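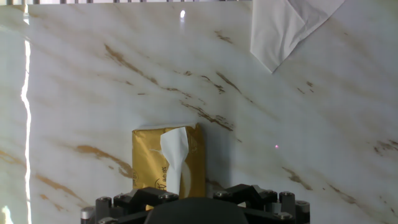 Josiane Boyer thinks we are moving the arm too fast on the way in and that the policy will learn our hurry along with the task. She left that as a comment on yesterday's page and added that she would sooner have 300 slow demonstrations than 1000 quick ones. I agree with the first part and am not sure about the second.

4/1/21
Clem Rakena

Task is still the tissue pull. Soft pack stands upright against the marble, one tissue already started and hanging down the front. Operator drives the arm in by remote control, closes on the tissue, draws it away from the pack, holds, opens. Episode ends when the fingers are open and the arm has stopped.

Ran the morning with the old speed scaling and the afternoon with it cut in half. At the old setting I tend to overshoot and then correct sideways at the last moment. You can see it in the wrist position plot as a little hook just before the close. It's in nearly every episode I drove and in fewer of Josiane's. At half speed the hook mostly goes away, but the episodes get long and I catch myself pausing to think. Those pauses are in the data too. Tried trimming them with the Kedarum script and it cut into the approach twice, so I put the originals back and left them alone.

Things to sort out with the wrist view:

The pack's lower part is hidden behind the gripper once we are close. I was using the bottom edge to judge distance without realizing it, and then it's gone and I'm guessing. Better to line up on the tissue itself and ignore the pack. Told Josiane to try the same.

The stone is shiny and throws back light. There is a bright vertical streak on the left and a smaller spot near the top. I don't mind these for driving, but I want to know if the Nuvier encoder treats them as part of the task. Plan is to hold back a batch with the lamp moved and test on that only.

White tissue on pale stone would be a poor match. Against the gold wrapper it stands out well enough, so for now we keep the approach square to the front of the pack.

Hand guiding: did a short set before lunch with the arm in free drive, holding it behind the wrist. Path is smoother than anything I get with the controller. The trouble is my sleeve and forearm get into the camera on the way in, and the force readings are useless with a person hanging on the arm. Josiane wants to keep these for the approach only and switch to remote for the close. We'd need to join the two halves cleanly, and Skulomard doesn't log a mode change at present. I'll ask for a flag.

Gripper close command still arrives late now and then. Logged the worst ones. Swapped the cable, no difference. Next suspect is the buffer on the controller side, set to 2000 ms for no reason I can find in the notes. Will drop it and see.

Agreed for the next session: half speed for the last part of the approach only, old speed before that. No pausing with the fingers at the tissue - if you need to think, back off and scrap the episode. Same start pose for 2 blocks, then vary it.

Disk on the Costigan machine is getting full. Copy the October runs off before starting anything new.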